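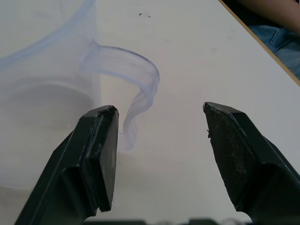

Photograph: Zdenka Kos

There is a plastic pitcher in my kitchen that I have been told, more than once and by people who love me, to get rid of. It is the sort of thing you stop seeing after a while, a bit milky, a bit blue if the light is right, and it has come with me through 3 house moves while a good many handsomer jugs have gone to the charity shop or met their end on the tiles.

I should like to say a word for it, and for plastic pitchers in general, because I think we have become rather snobbish about what goes on the table. My friend Valbona Delić has a lovely heavy glass one (a wedding present, I believe) and when she has people round she carries it in with both hands and everybody goes a little quiet until it is safely down. Nobody under twelve is allowed to pour. I do understand, it's a beautiful thing, but I can't help feeling that a jug ought to be passed along and grabbed at and topped up by whoever is nearest the tap.

Mine can be filled by a child. You can see from across the room whether it wants filling again, which you can't with those speckled stoneware ones that are so popular now, and it weighs next to nothing, so my mother could manage it even in the last years when her wrists were bad. One February, when the pipes froze, it stood by the sink full of water from next door and did for tea, teeth and the dog.

I know the case against. Plastic goes cloudy, it holds on to the smell of orange squash, and we should all be buying less of it. I agree with that last part entirely! But the greenest jug must surely be the one you already own, and throwing out a sound pitcher to make room for a more virtuous one seems to me a funny sort of thrift. Wash it by hand, keep it away from the hob, and let it go cloudy if it wants to.

More in Opinion
Two good saucepans are plenty, by Edin Nikolaidis
In praise of the draining board
Why I still iron tea towels, by Yamila Quezada
Your letters: the great bread bin debate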